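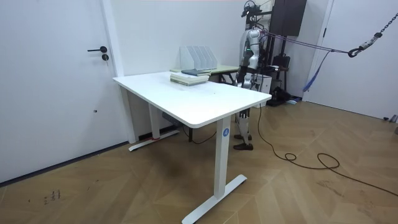 A white standing desk in a small room with white walls.

My first apartment in Grenell came with a stove, a radiator that knocked all night and no credit history. The last one was mine, I guess, and I'd carried it in without knowing. Back home I'd paid every bill on time since I was nineteen (I was weirdly proud of this!) and then a very polite woman at the bank on Halliday Street turned her screen toward me and there was just... nothing. A blank where a person should be.

So I paid a double deposit and walked everywhere for a while. I had two suitcases, a degree that people kept asking me to spell, and $121 left after the deposit cleared. My mother called every Sunday and asked what I was eating. Soup, I said. It was mostly crackers.

The job came in November, at a freight office called Betetti, where I typed up customs forms for 60 hours a week and learned that "How are you?" is something you say while walking past. I answered it in full for a good month. I told a man from accounting about my aunt's knee – he was holding the elevator the whole time, poor guy.

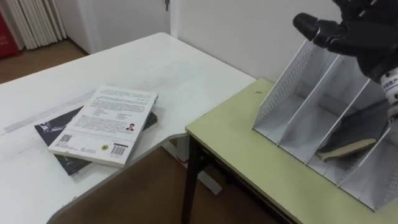

Did I ever think about going back? Every week of that first winter, and then one spring I noticed I'd gone a whole month without checking the price of a ticket.

What changed, I think, was the Saturday crowd at Girnis, a bakery on the far side of the river, 56 minutes by bus if you caught the connection and forever if you didn't. They sold a sweet bread close enough to ours that I stood on the sidewalk and ate the entire loaf. People went for the bread and stayed to argue about paperwork: which office lost your file, which clerk would let you fix a date in pen, whether you should send originals (never, never send originals). I got better advice leaning on that counter than from anyone I paid.

I've been going ever since, and I still ask the newer arrivals what they wish they'd packed. Spices, mostly. Photographs. One man said his good winter boots, which he'd left behind to make room for gifts for cousins he turned out not to like. 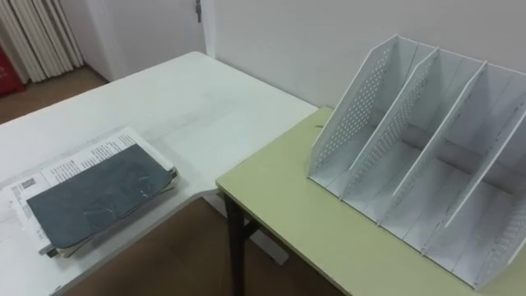

Aníbal Frade told me I had it all wrong about the loneliness, that the first year was the easy one because you were too busy to feel it, and that the hard year was the fifth, when you went home to visit and everybody spoke to you a little slowly. I argued with him through two coffees. Then I remembered my cousin explaining to me, very kindly, how to cross the street I grew up on.

I'm going back in the fall for my father's birthday. He'll be 70, and he wants me to bring vitamins, a fishing reel and some of that bread – I've tried telling him he can get it down the block.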